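RELS/POLI 214 Religion in Public Space
Notes for week 3, Government speech vs. private speech
M. Theodorakopoulos

Not a substitute for the reading. Cases first, then the Clurkum problem, then what to bring.

Where we left off: Establishment Clause says govt can't set up or favor a religion. Free Speech Clause says govt can't pick and choose among private speakers by viewpoint. The trouble starts when you can't tell who is talking. Most of this unit is that one question.

Basic split

Government speech. City can say what it wants (drink less, vote, visit the lake). Doesn't have to give equal time to the other side. But Establishment Clause still applies to it.

Private speech in a public forum. City opens a space, people come in and talk. Can set time, place, manner. Can't shut someone out over viewpoint, and religion counts as a viewpoint.

Cases to know

Pleasant Grove v. Summum (2009). Donated monuments in a city park. Permanent, city owns the land, city picks. Held: government speech. City did not have to accept a second religious monument.

Walker (2015). Texas specialty license plates. Also government speech, 5 to 4. Read the dissent, it's better than the majority on what a driver really thinks when he sees a plate.

Shurtleff v. Boston (2022). Third flagpole at city hall. Boston let nearly everyone use it and had no real process for review. Held: private speech, so turning down the Christian flag was viewpoint discrimination. Notice how much rides on the paperwork. No written policy, no control, no government speech.

Factors from Shurtleff: history of the kind of display, who the public thinks is speaking, how far the govt actively shaped the message. Not a checklist. Court says so itself.

Clurkum problem

Town of Clurkum has a lobby wall for community notices, open to "local groups." Fee is 2 dollars. The clerk has taken 98 applications and refused none. In February the Flornuder Fellowship asks to put up a prayer schedule. Clerk says no, "we don't do religion." Next day the Drallemlow Humanists ask for a poster that says prayer is a waste of time. Clerk says yes.

Work out:
Whose speech is the wall?
Does it matter that the clerk never read most of the applications?
Could the town close the wall altogther? When does that look like a dodge?
Sima, on the town council, wants a sign saying "views are not those of Clurkum." Does it fix anything?

Hint on the last one: look at who the sign helps. Might matter for Establishment, does a lot less for the viewpoint problem.

For section

One page on Clurkum, 1,000 words max, either side. Cite at least 2 of the three cases. Don't argue from what you think of the group, swap the names and see if you're answer changes. If it does, start over. 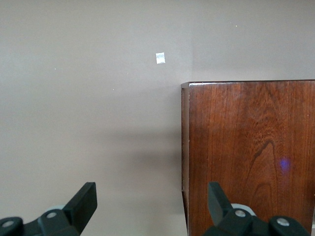
Late pages go in the box by my office before 3. Next week school prayer, start with Engel, then Kennedy v. Bremerton, and read both opinions in Kennedy all the way through, they don't agree on the facts.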